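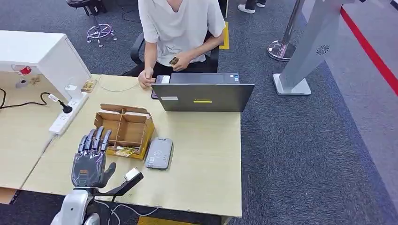
The hand at the demo desk, with the card box beside it.

How to get the most out of a robot demo day

I went to the open day at Ponberg in August and came home with a notebook full of scribbles, so I figured I'd turn them into a little guide. If you've never been to one of these (I hadn't!), a bit of planning helps a lot.

Step 1. Book a slot at the desk. Walking in is fine, but the desk sessions only take 6 visitors at a time and they fill up fast. I signed up online the night before and my confirmation was number 1208, which I wrote on my hand like a kid on a field trip.

Step 2. Get there early and walk the whole floor first. I had a slot at 2 and got there before lunch. The Trorano people were happy to chat while it was quiet, and much less happy to chat later when there was a line behind me.

Step 3. Stay outside the tape. The yellow lines on the carpet are there so you know where to stand, and once your eyes are on the fingers it's really easy to drift forward. I picked a spot, put my bag down behind my heels and stayed put.

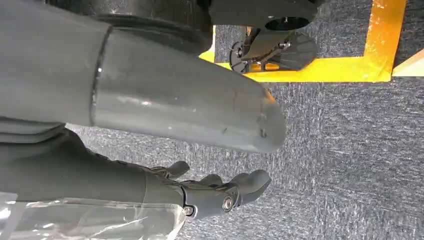 and if you want a different angle, ask first, then go the long way around. Whoever is running the session can pause things for you. Mine did it twice without any fuss.

Step 4. Watch one thing per run. My first time through I tried to follow the arm and the fingers and the laptop person all at once and took in pretty much nothing. Second run, fingers only - so much better! You start to notice how each joint bends, and then you have something to ask.

Step 5. Ask boring questions. How long does setup take? What wears out first? What do you do when it stops halfway? I got great answers to all of these. Asking when it'll do my dishes got me a polite smile.
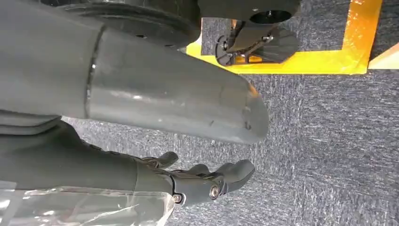

Nazma Munasinghe wrote to me after reading a draft of this and said I should add one more: ask whether you can see the same task run again with something moved a little. She did that at the Drorkix day and learned more from it than from the whole talk beforehand. So that's Step 6, thanks Nazma.

Step 7. Write your notes before you drive home. I did mine in the parking lot with a granola bar, and I'm still missing the name of the software they told me about. If you were there and caught it, please leave it in the comments.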